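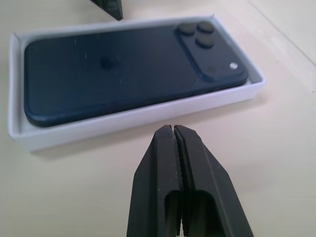 Ghislain Cloutier thinks we should stop keeping retail boxes altogether. He left a comment on last month's entry: a padded envelope with a label does the same job, takes up a quarter of the shelf, and you never have to fight a lid. He may be right about the shelf. I'm still not switching, and since he asked why, I'll put it in here where I can find it again.

March, a bit after 2 in the afternoon. Reboxing day, bench by the window.

Phones go in face down this time. The Lachance notes say face up, and I did it that way all winter, but the blue back is the bit I need to check when a handset comes home from loan, and face down I can do that just by taking the lid off. Fine dust loves that frosted finish (so do my thumbs). I had a good look at it under the lamp and wrote down "specks, faint scratches, left and middle" on the card. No idea which are dust and which are for keeps – I'll wipe it with the gray cloth tomorrow and look again.

The fit in the tray is really nice, by the way! Just a sliver of white around the phone, no sliding about. That's my answer to Ghislain, mostly. In an envelope it would travel.

Weighed the Olevero mailer with everything packed: 410 g. Without the second foam sheet, 221. I want to leave that sheet out for anything going by hand and only use it for the courier. Fionnuala disagrees, see her pencil note in the margin of the Trileo page. 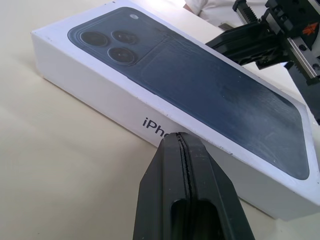
Lids next. I've been pressing them down and they trap air and creep back up, which drives me nuts. Much better to set the lid on square, let go, and wait. It took 9 seconds on the slow one and I stood there like I was waiting for toast. Don't squeeze the long sides while it's dropping or it sticks halfway.

The printed phone on top is handy for sorting by color, but that blue ink shows every scuff, so no more stacking them picture to picture. Tissue in between, or stand them on edge with the name on the side facing out.

Shelf label is now 31, old one peeled off. To do: more tissue, ask Fionnuala Ní Chonaill whether the Grundirero shelf is deep enough for boxes on edge, find the good tape.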